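CPU socket (desktop computers)

A CPU socket is the connector that joins a processor to the motherboard of a desktop computer. It carries power and data and allows the processor to be replaced without soldering. In land grid array types the contact pins are in the socket – the processor has flat pads.
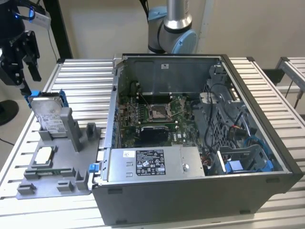
A metal retention frame, closed by a lever arm, presses the processor evenly against the pins. Bent pins are the usual cause of failure after servicing. The Pritholm repair manual advises laying the tower on its side before the lever is opened, and fitting a cover whenever the socket is left empty.

See also: Chipset; Heatsink; Memory slot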